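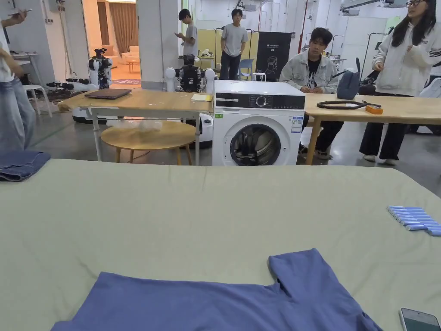

Boonyarit
Lab lead and club supervisor, Cenness Robotics Club

About the club

Cenness Robotics Club is a student club for people who want to make robots do housework. It is open to anyone enrolled at Cenness College, on any course and in any year. The club has 43 members at present. Most study engineering or computing, but the membership also includes students from textiles, product design and nursing.

The club started as an evening class in basic motor control. The class ended each year with a small line-following contest, and several students asked to carry on with something harder. Laundry was chosen because cloth is difficult. A shirt has no fixed shape, it folds over itself, and a program that works on one garment often fails on the next.

What we work on

The main project is called Canix. Its aim is a full laundry task carried out by robot arms: take a garment from a washing machine, lay it out on a table, fold it and put it on a pile. The work is split into stages and each stage has its own student team.

Unloading covers the washing machine door and the drum. The team works with a front-loading machine with a round door, which sets the height and angle the arms have to reach.

Flattening covers finding the collar, shoulders and hem of a garment and pulling it out flat. T-shirts are the standard test item. Denim is used as the second material, as it is stiffer and holds a crease.

Folding covers the fold sequence itself. The current sequence for a short-sleeved T-shirt uses two arms and is scored on how square the result is.

Data covers recording, labelling and storage. Members record the tasks, check the recordings and sort them into usable and unusable. Last year's set held 2,125 checked recordings, of which over 1,000 were of T-shirts. New members usually begin here, and they learn a good deal about why folds fail from looking at failed folds.

The room

The club meets in the project room on the ground floor. It is laid out partly as a home and partly as a workshop. The large green table is the main work surface. Its plain colour makes it easier to separate garments from the background in camera images. The wooden tables are for laptops, cables and test equipment, and should be left clear of food and drink.

Robots in the room include a dual-arm unit and units on wheeled or fixed bases. Members may power up an arm only after passing the short safety check, which covers the stop button, the reach of the arms and where to stand. At least 2 members must be present whenever an arm is switched on. Batteries are charged at the bench by the store cupboard and are signed out by number.

How sessions run

A session lasts three hours. The first twenty minutes are for team reports: what was tried, what the result was, and what is blocked. After that each team has a booked slot on the arms. Teams without a slot work on code, recordings or repairs. The last quarter of an hour is for putting garments back in the correct bins and writing up the log. A slot without a log entry is counted as unused when the next round of bookings is made.

Code is kept in the club repository and reviewed by a member of a different team before it is run on an arm. Simulation results are accepted for review but do not count towards competition scores.

Competition

The club enters the Fekmont Household Task Challenge. The task list for each round is released in October, and teams then have until spring to prepare. Scoring is by task completed, time taken and number of human interventions. In the last round the club completed flattening and folding, and scored nothing for unloading. Work on the door handle is therefore the priority this year.

Joining

No previous experience with robots is needed. Some Python is useful, and a four-session introduction is offered to those who have none. There is no fee. Members who want course credit for project work should speak to their department before the introduction begins.

Old clean T-shirts in plain colours are always accepted. Please remove pins and badges first.

Page last revised 29/09/2025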